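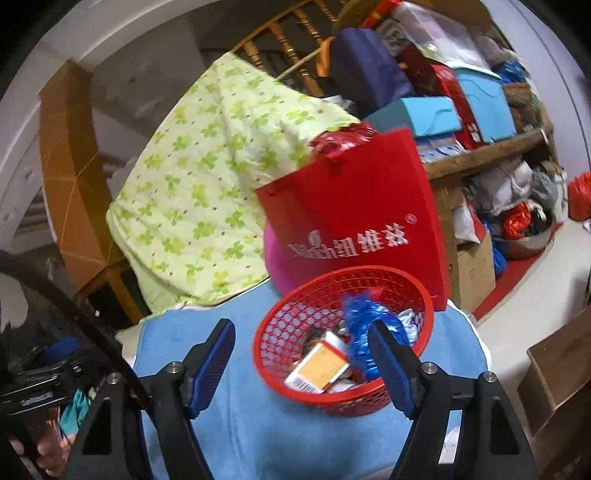
Ticket 739
Product: Pultau hand-held gripper pair
Site: Roltthorpe, household station
Opened by: Jabari Makori
Assigned to: Atieno Lema, Kavanagh Equipment Support
Date opened: April 12, 2021
Priority: Normal
Status: Closed

Reported problem
The left gripper of the pair does not report a full opening. With the trigger released, the station software shows 80 percent, while the right gripper shows 100. The fault appears on the basket task and on no other task at the site. The operator has restarted the software twice without any change. The recordings made before the fault was noticed have been set aside and will not be released until the ticket is closed.

Reply from Kavanagh Equipment Support
Please confirm whether the jaws open fully by hand with the power off. Please also check the joint screws and the seating of the blue finger pads on both grippers. Do not run the calibration routine until these checks are complete, as it will store the incorrect value.

Reply from site
The jaws open fully by hand with the power off, and there is no rubbing or noise. The joint screws on the right gripper were firm. One screw on the left gripper could be turned slightly with the supplied driver and has been tightened. Both pads are seated. The reading on the left gripper rose to 94 percent and stayed there.

For the test, the station was left as the operators had it, with the round red basket on the blue blanket and the red shopping bag behind it.

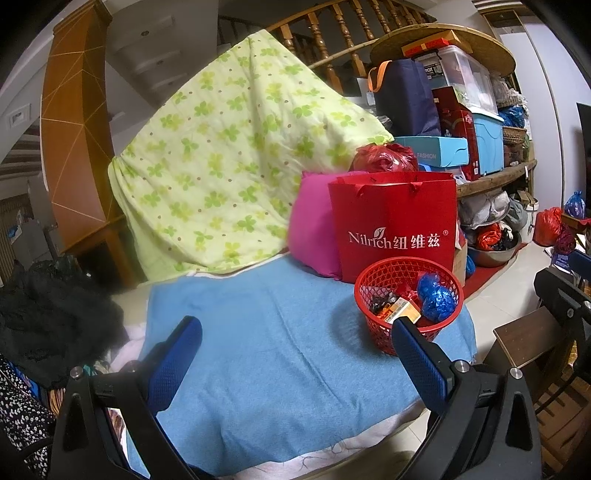 The basket was approached by the rim from each side, first with the left gripper and then with the right. The left reading dropped again whenever the cable was pulled toward the rear of the station. It recovered when the cable was given slack.

Reply from Kavanagh Equipment Support
The behavior described points to strain at the cable connector. Please power down, unplug the left cable, inspect the pins, and plug it in again until the collar clicks. Leave a loop of slack at the wrist and secure it with the strap from the Pretdale kit. Then run the calibration routine on both grippers – left first – with the jaws empty.

Reply from site
Completed as instructed. No pins were bent. The collar on the left cable had not been fully closed, possibly since the service in December. Both grippers now report 100 when open. The basket task was repeated 37 times with no further drop in the reading.

Resolution
Loose joint screw tightened, connector reseated, both grippers calibrated. No parts were replaced. The recordings that were set aside should be marked with the ticket number and reviewed by the site before use. If the reading falls again, please reopen the ticket and attach the calibration log.

Closed by: Atieno Lema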